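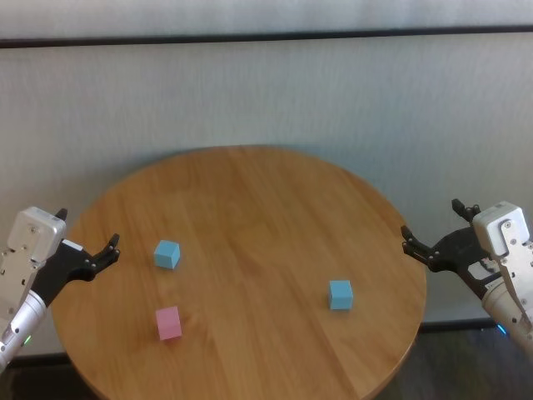
Cube check on the round table, both hands open

Wrist camera offset keeps creeping, left arm only
Posted in: Two-arm cells, setup and upkeep

arturo_m
Hi all, I look after a two-arm cell that does tabletop picking, small foam-like cubes on a round wood table, plain gray backdrop. Plendia arms, Zivside software for the calibration. Right arm has been fine since January. Left arm picks great on Monday-ish and then by the end of the week it's landing 3 mm off, always to the same side. I redo the hand-eye calibration, it's perfect again, and off we go for another week. I've done this so many times I could do it in my sleep. Any ideas before I start swapping cables?

tharushi_t
Is it the camera or the gripper though? If you calibrate against the fingertips and the fingertips have play in them, you're just baking the play into the numbers. I chased this for a month on ours. Grab a finger pad with the power off and wiggle it. If it moves sideways at all, leave the calibration alone until that's fixed.

arturo_m
Power off, wiggled it, and yeah, there's a bit of movement. Not much! I would have called that normal. How much is too much?

tharushi_t
If you can feel it, it's too much for small cubes. Pull up the wrist camera view with the fingers open and look hard at the silver screws on the linkages, top and bottom. I put a tiny paint mark across each one so I can tell at a glance when it has turned.

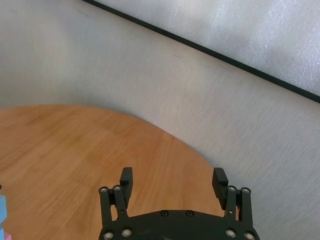

Do both sides while you're in there, even if only one feels sloppy, and snug them a little at a time or the linkage binds and the fingers start closing unevenly. Ours did that and I thought I'd killed the motor. The black screws on the base I leave alone unless the whole gripper rocks.

rmazza
Going to disagree a little. Loose pivots give you scatter. Arturo has an error that always goes the same way, and to me that says something is sliding – the camera bracket, or the table. A round table is a pain for this. There's no corner to line up with, so somebody leans on it with a hip and it's turned a few degrees and moved over, and you can't see it.

tharushi_t
But the right arm is fine. If the table moved, both arms would be off.

rmazza
Only if both arms use the table as reference. At Villa we had one arm taught from the table and the other from its own base, because two different people set them up. Took us 19 days to spot it. Arturo, check that first, it costs you nothing.

arturo_m
Oh no. I just looked and the left one is on the table frame and the right one is on base. I inherited this cell, so I'm going to blame whoever was here before me, haha. But the finger play is real too, so now I have two problems?

jucelia_amaral
Two problems is normal. Fix the mechanical one first, then the frames, then calibrate once. This is what I do at the start of a shift, takes 11 minutes if the arms are already homed:

1. Power off, feel both sets of fingers for play. Snug the pivots, check the paint marks.
2. Power up, send both arms to the open pose, one on each side of the table, clear of everything.
3. Set out the check cubes, one off to the right and the others over on the left, nothing in the middle. Save a picture from the chest camera and flip between that and your reference picture. Watch the far rim of the table. If the curve jumps, move the table back before you do anything else. 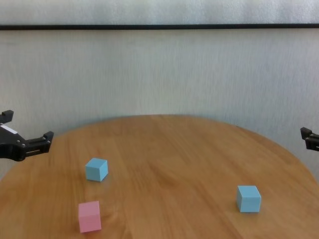
4. Have each arm hover over its nearest cube without closing, and read the offset from the wrist camera.
5. Write both numbers in the log even when they're good. A slow drift only shows up if you have the boring days too.
6. Calibrate only if step 4 is out of your limit. Mine is 1 mm.

suleiman_a
Number 5, please, everyone. I had 109 entries in ours before I saw that the offset grew faster on days we ran the closing force high. Also, threadlocker on the pivots, the weak kind. Saves the weekly snugging.

tharushi_t
I don't love threadlocker on those. It creeps into the joint and then the linkage gets sticky. Paint marks and a driver, takes a minute.

suleiman_a
One drop, on the thread, wipe it. Never had a sticky one. We may have to leave it there :)

arturo_m
OK, update. Snugged the left pivots on Thursday (the two on the bottom were the worst), moved the left arm over to the base frame, calibrated once. No threadlocker yet, I want to see how the paint marks do first. Will post the log numbers when I've got a couple of weeks of them. Jucélia, do you use the same cubes every time or does it not matter?

jucelia_amaral
Same ones, and keep them in a box. The edges round off when they get squeezed all day and then your hover reading gets mushy.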